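Chapter 6
Cloth and How It Is Made

In this chapter
6.1 Fibers and yarns
6.2 Weaving
6.3 Knitting
6.4 Dyeing and finishing
6.5 Cutting, sewing and wear

Key terms: staple, filament, ply, warp, weft, selvage, course, wale, grain, bias

In May the Husten mill opened its weaving shed to visitors for the first time since the looms were replaced. Sioned Craddock, who had run the old looms there as a young woman, walked the length of the building and stopped at a roll of plain cotton sheeting. She rubbed a corner of it between her finger and thumb, pulled it one way, then the other, and then on the slant. She did all this before she read the label.

People who work with cloth do this without thinking. The first pull tests the lengthwise threads, the second tests the crosswise threads, and the slanted pull shows how much the cloth will give when no thread is running in the direction of the force. By the end of this chapter you should be able to make the same test on any piece of fabric and say what it tells you.

Cloth begins with fiber. A fiber is a thin, flexible strand, much longer than it is wide. Cotton, wool and linen come as short lengths called staple, which have to be combed and twisted before they will hold together. Silk comes off the cocoon as a very long filament. Polyester and nylon are also made as filament, though they are often chopped into staple so that they can be spun on the same machines as cotton.

Twist turns loose fiber into yarn. With too little twist, the fibers slide past each other and the yarn pulls apart. With too much, it kinks back on itself and feels hard. You can try this with a cotton ball. Draw out a thin strip, pull on it, and it separates. Draw out a second strip, roll it several times in one direction, and pull again. Two yarns twisted together make a two-ply yarn, usually with the ply twist running opposite to the twist in the single yarns.

There are two main ways to turn yarn into cloth. In weaving, a set of threads called the warp is held tight on the loom and a second set, the weft, is passed over and under it at right angles. In knitting, the yarn is bent into loops and each loop is drawn through the one before it. A woven cloth stretches very little along its threads. A knit stretches easily, as the loops can change shape before the yarn itself is under strain.

The sample used in the exercises for this chapter is the Flodilier plain weave. The test strip has 2385 warp ends across its full width and is dyed in a single color after weaving. A second sample, the Demchenko jersey, is a weft knit. Keep both at hand while you read Sections 6.2 and 6.3. You will be asked to unravel a corner of each, so cut your pieces a little larger than the instructions say.

Section 6.4 deals with color and finish. Dye can be added to the fiber, the yarn, the cloth or the finished garment, and the stage chosen affects the cost as well as the look. A finish is anything done to the cloth after it leaves the loom or the knitting machine: brushing, pressing, shrinking, coating. The table on page 76 lists the common ones.

The last section follows the cloth into clothing. A pattern piece is laid so that its long arrow runs with the warp. If the arrow is off, a pant leg will twist around the wearer's leg after a few washes. Seams join the pieces, and hems close off the raw edges. Seams, hems and folds are the places where wear often shows first. When you study a garment, lay it on a flat surface and take a small fold of the cloth between two fingers. Lift it and watch how the rest follows. A stiff cloth comes up in a wide ridge, while a soft one gathers close to the point where it is held.

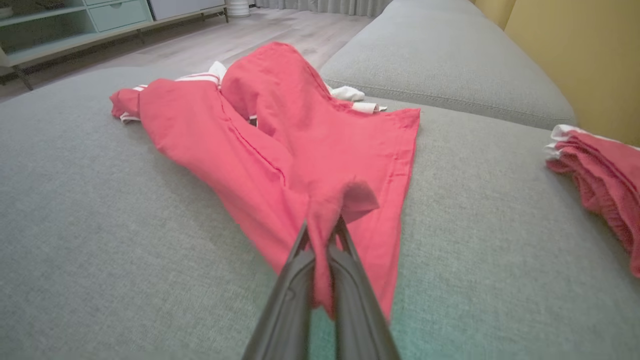
This property is called drape, and it depends on the fiber, the twist, the structure of the cloth and the finish together. Section 6.5 gives a simple way to compare it from one fabric to another, using a paper disk and a drinking glass. Before you go on to Section 6.1, choose 19 items of clothing at home, read the fiber label in each, and write down the results. You will need the list for Exercise 3.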